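Print this page
E-mail this article

3.2 Counter surfaces and the storage of bread in rented kitchens

The survey reached 3768 households in Lilthorpe and the neighboring district of Kincaid. Each household kept a bread diary for four weeks and recorded where each loaf was kept, when it was opened and when any part of it was thrown away. Diaries with more than two blank days were left out of the analysis.

Most tenants kept bread on the counter. The refrigerator was the second most common place, and the freezer was used mainly by people living alone. Households that froze part of the loaf on the day of purchase reported less waste than those that did not, and this held for both sliced and unsliced bread. Bread box ownership made little difference once household size was taken into account.

Counter space was a stronger factor than we expected. In smaller kitchens the loaf was often placed next to a heat source, usually a toaster oven or a kettle, and tenants in these homes reported mold sooner. The Grusivis storage scale (Wanigasekara, earlier work) does not record the distance between food and appliances, so we added one item to the Brundine questionnaire to cover it. A follow-up group of 400 households answered the revised form.

Counter material was recorded but was not related to waste. Tenants with speckled stone counters did say that crumbs were harder to see and that they wiped the surface less often. 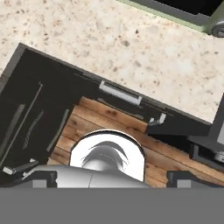
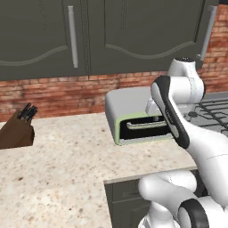 Figure 4. Countertop appliances with light green trim in a rendered kitchen. The first view shows the speckled granite surface; the second takes in the brick backsplash and dark upper cabinets.

LILTHORPE, November

Correspondence on this section should be sent to Kamrul Wanigasekara. The revised form and the diary pages are available on request. Households that moved during the survey were kept in the sample if both kitchens were in the study area, and their diaries were assigned to the kitchen used for the longer period.

E-mail this article
Print this page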